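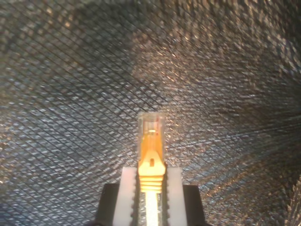

Metallic sheet with a diamond grid pattern, showing light and dark areas.

Section 2: Joining a Skimska match over your home network

Skimska can be played alone, but most of the seasonal map events need an online match. Follow the steps below the first time you set up the game on a new console or computer. The Clostitwood map is used throughout this section. Menus are the same on every map.

Before you start

Update the game to the current season. Players on an older version can open the lobby but can't join a match.

Close any other downloads. The November map pack is large and will compete with the match for bandwidth.

Setting up the connection

1. From the title screen, open Settings, then Network.

2. Select Connection Type and choose Wired or Wireless.

3. Select Test Connection. Leave the controller alone until the result appears.

4. Check the line marked Delay. If the figure is over 400, go to "If the test fails" before you continue.

5. Select Save and return to the title screen.

Note: The game keeps one connection profile per player. If Eleri Kneath and Murray Ruawai share a console, each of them has to save a profile. 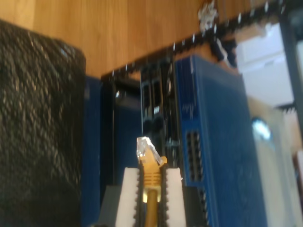
Match delay shows up first in building and aiming. A wall appears late, or a shot lands where the other player used to be. Lowering the graphics setting does not help with this. If you play by Wi-Fi, move closer to the router or change to an Ethernet cable. The usual kind ends in a clear plastic RJ45 plug, like the one on the yellow cable, and the jacket color makes no difference to the game. Run Test Connection again after any change.

Joining a match

6. From the title screen, select Play, then Find Match.

7. Choose a region. Automatic is the best choice for most players.

8. Choose Clostitwood from the map list and select Ready.

9. Wait for the countdown. You can change your outfit during this time but not your region.

Caution: Leaving after the countdown has ended counts as a loss. Leaving 2 matches in a row locks Find Match for 15 minutes.

If the test fails

Restart the router and wait until it is back online. Then repeat steps 3 and 4.

If the test stops at "Contacting Skistidcombe," the match servers are down for maintenance. Your own connection is not at fault. Try again later in the day.

If the result is "Profile not found," delete the saved profile, restart the game and begin again at step 1. Outfits and map progress are stored with your account and are not removed.

Private matches are covered in Section 3.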